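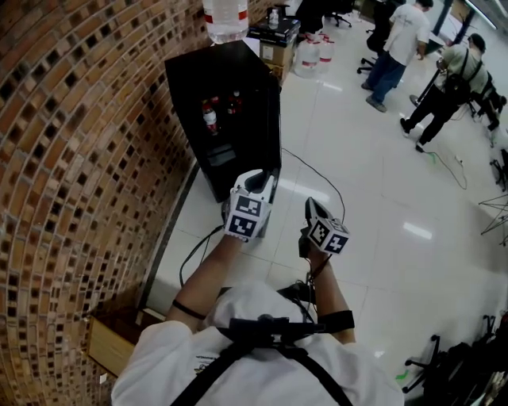
The Case for Leaving the Drawer Alone

By Tin-yau Tang

Every December my family decides to get organized, and every December I am sent to face the kitchen drawer. You have one too. Ours holds dead batteries, soy sauce packets, a key to a house in Dristberg we moved out of years ago, and a takeout menu from a place that is now a dentist.

The magazines want me to spend 89 dollars on dividers. My neighbor Liu bought them, and now he has a beautifully divided drawer and a shoebox on top of the fridge where the junk went to live. He says the shoebox is temporary. It has been up there for four years.

I don't think a house can run without one badly behaved place in it. When the lights went out last winter, I found a candle, matches and half a birthday "7" in that drawer in the dark, by feel. Try that in a pantry with over 300 matching jars.

My wife would like it noted that she was the one who found the matches.

So I did my duty this year. I took everything out, wiped the bottom, threw away one soy sauce packet and put the rest back. The key stayed. I have no plans to visit Dristberg, and I assume they have changed the lock, but it's a good key.

15 December 2021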